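Search this site Search Go

The Arm in the Back Room

Three friends, one shared workshop and a robot that still can't sort buttons. Mostly can't.

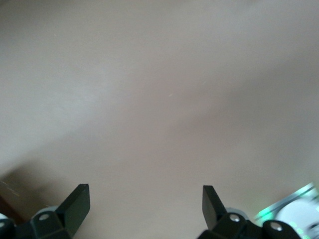
Siwan Gittins doesn't want to talk about the money yet. She wants to talk about buttons. Coat buttons, shirt buttons, the big ugly ones off sofas. She has jars and jars of them, inherited from an aunt who altered wedding dresses, and for most of a year she's been trying to get a robot arm to pick them up one at a time and put them where they belong.

"It sounded like a weekend," she says. She's got a hex key in her teeth when she says it, so it takes two tries.

The workshop is called Skoninton, after nothing in particular. Members' benches down one side, a long sink, a band saw with a handwritten sign on it. You pay by the month and you get a shelf. Siwan has a shelf and a half. The half belongs to Nathalie Maes, who came in to fix a lamp and stayed to write most of the code.

The third is Catrin Kneath. Retired dental technician. Good hands, short temper, very small files.

They call the arm Urus. Nathalie picked it and won't say why.

Getting it to move

The first version was bad. Everyone agrees on this. Motors from a closed-down sign shop, brackets cut on the band saw, a base made out of a kitchen worktop offcut. It could lift its own weight and not much more. It shook. Ask it to point at something and it pointed near it, then at something else, then back.

"We had a week where it would only turn left," Nathalie says. A wire. It was always a wire that first spring.

They stripped it down in August, with the doors propped open and two fans going, and started over. New joints, proper bearings, a second power supply so the motors stopped starving each other. Catrin threw out every bracket she hadn't made herself. The rebuild took longer than the build. Siwan kept a notebook through all of it and it's a great read if you like torque settings and swearing.

Budget for the rebuild was 2,000 dollars. They spent 2,723. The extra went on the bearings, mainly, and on a controller board that Nathalie killed by plugging it in backwards at one in the morning. She brings this up before anyone else can.

The bit at the end

Ask any of them what the hard part is and you get the same answer. The hand. Everything from the shoulder to the wrist is there to carry the hand around, and a bad hand on a good arm is a waste of a good arm.

They went with two fingers. Parallel, so they slide toward each other and stay square instead of closing like scissors. Siwan wanted three fingers and lost the vote. She has mostly forgiven them.

Two flat tapered blades, dark, with squared-off tips. Simple enough to look at. But the tips have to meet, and meet the same way every time, or a button tilts and shoots off accross the room. Catrin's view is that a hair's width is a lot. She'll check a pair against the window light, frown, take off a screw, put it back on. Nathalie says the arm has spent more hours with its fingers off than on.

Then the camera. It's a little one and it rides at the wrist, which means whatever the hand is over, the camera is over too. The fingers poke up into the bottom of the picture and everything else is table. Nathalie likes this a lot. If the fingers are always in the same spot in the picture, the software doesn't have to guess where they are. It only has to find the button.

Only. Right.

Light is the enemy

A plain table looks like the easy case. It isn't. Lean over the bench and a soft shadow falls across it, no hard edge, the color goes from cool gray to kind of pinkish brown and the software has opinions about that. Early on it tried to pick up shadows. It was very sure about them. Down went the hand, shut went the fingers, up it came with nothing, over to the bin, and it let go of the nothing very gently.

Dust is another one. A speck of lint on a bare surface is, to a small camera, a small pale thing on a surface. So is a shirt button. Nathalie fixed most of that by setting a smallest size. Then Siwan brought in a jar of baby-clothes buttons and they were back where they started.

What helped in the end was boring. They stopped tuning and started collecting. Drive the arm by hand with a joystick, save what the camera sees, do it again with the light on, light off, someone standing in the way. Empty table too. Lots of empty table, because the thing needs to learn what no button looks like. Catrin did the evening shifts with the radio on. 111 sessions so far, all logged in the notebook, some of them only a few minutes long and one marked "gave up, went for chips."

The people next door

Eleri Howells runs the bench opposite, where she repairs accordions. She was against the arm. Noise, mainly, and the way it would wake up and swing when Nathalie restarted it from her laptop at home. There's a rule about that now. There's also a red stop button the size of a jam lid, and Eleri Howells has hit it more than anyone.

She has come around a little. Accordions are full of tiny parts that want sorting, reeds and pins and leathers, and she's been seen leaving a tray of pins near the arm and walking off like it was an accident.

Not to be confused with Eleri Bellis, who keeps the workshop's books and approved the electric. Two Elleris in one building. You learn to say the last name.

Word's got out some. A small parts firm called Winarix offered them a set of used motors if they'd put a sticker on the arm. They took the motors. The sticker's on the inside of a cupboard door. And a repair group called Rugemalira wrote asking for the drawings, which was flattering and also a problem, as there weren't any. Catrin works from her head. So Siwan has been going round the arm with calipers, drawing up a machine that already exists.

"I measured one bracket four times and got four numbers," she says. Catrin, from the far bench, says that's the calipers.

What it can do

On a good run Urus sorts by size into up to 3 bins and gets through a small jar before something goes wrong. Something does go wrong. A button lands on its edge and rolls. Two stick together. The blades pinch a shank from the wrong side and the whole thing spins. Clear buttons are hopeless, it just doesn't see them, and Siwan has quietly moved those to a different shelf.

Color is next. Nathalie thinks she can have it going before spring. Siwan thinks summer. Catrin wants to remake the fingers first, a touch longer, with a rubber face on the inside, and she's already cut the blanks so that's probably what's happening.

As for selling it, no. Somebody asked at the open evening and all three of them looked a bit ill. It takes ages. A kid with a muffin tin could do the same job before lunch. Siwan knows this, she was that kid, on her aunt's floor, and she says she got the sizes wrong too.

She sets the jar down and Nathalie starts another session. Catrin tells them both to get out of the light.

Skoninton's next open evening is listed on the board by the door. Bring buttons if you have any. Not clear ones.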